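Workshop notebook, Clerden site
Room 2, tidying and clearing procedure
Entry for March, opened 9:16 in the morning
Author: room lead

Purpose of this entry. The tidying routine for Room 2 was last written up in January, under the Tirkau heading, and several points in that version no longer match the way the room is laid out. The present entry replaces it. Colleagues working from the Cui binder should strike the old page and refer to this one.

Furniture. The folding table remains the surface for sorting waste. It is to be opened fully and the leg catches checked by hand before anything is placed on it. The catch nearest the wall was stiff again this morning and was treated with dry lubricant. It should be looked at once more before the end of the month. The green leather sofa stays where it is. A request to move it to the corridor was considered and declined, as the corridor must be kept clear for the fire door.

The small blue stool is on loan from the Denum store and carries inventory number 601. It must go back to that store when the series closes. It is not to be used as a step.

Waste on the table. Items are set out in the middle of the tabletop in a small group. Packaging is mixed with other light waste, and crumpled pieces are left crumpled. The January page asked for wrappers to be flattened first. That instruction is withdrawn. Flattened film slid across the smooth top whenever the door was opened, and the group had to be laid out again.

Food residue is not permitted in the group. Wrappers are wiped inside and out with a damp cloth and left on the rack overnight. Two wrappers were rejected on inspection and put directly into the bin.

Sofa and stool. Small belongings are left on the seat as they would be in an ordinary living room. Paper may lie on the cushion, including over its front edge. A deep cup is placed on the stool to receive small items. The position of the cup was discussed at length. It had previously stood on the floor, where it was twice kicked over by persons passing between the sofa and the door, and the stool has been a clear improvement.

Table and sofa side, Room 2.

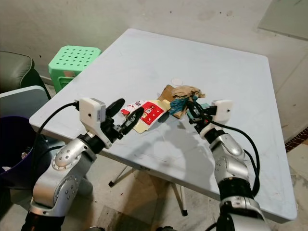
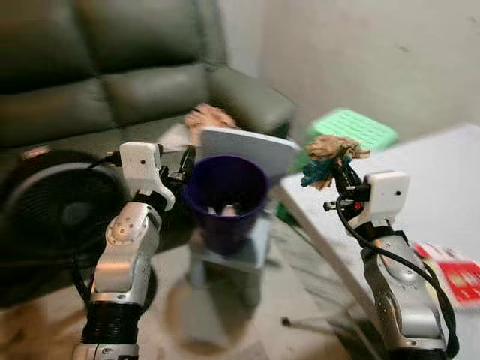 Reading time: 3 minutes

Observations on the table. The light gray top shows marks readily and should be wiped between rounds with plain water. The spray cleaner, stock number 928, left a film that took several passes to remove, and its use on this table is suspended until the supplier's instructions have been read in full. The wall behind the table is stained. The stains are old and have been reported to building services under the existing request. No scrubbing is to be attempted, as the earlier attempt at the other end of the room lifted the paint.

Observations on the sofa side. The fan stands on the floor in front of the sofa. Its cord is to be routed along the wall and never across the walking path. On warm afternoons it may be run at the lowest setting, provided that no loose paper is lying on the seat. The leather is to be dusted with a dry cloth only. Creases in the cushions are normal wear and need not be entered in the damage log.

The gray board with rounded corners is kept upright behind the cup. Its edge should be checked for grit before it is leaned toward the armrest – the leather there marks easily. When the board is not required it goes on the shelf with the trays.

End of session. The table is cleared first, then the seat, then the floor. Small items are returned from the cup to the labeled box. Packaging that has torn is discarded and replaced from the bag under the sink. The bag is low and a refill has been requested.

Open points.
Lubricate the table catch again if it has not freed up.
Replace the damp cloths, which have begun to smell.
Ask the Denum store whether a second stool of the same height is available.
Confirm with building services that request 916 is still open. The last reply received referred to a different room.

Entry closed after the floor was swept. Next check of the room at the start of April.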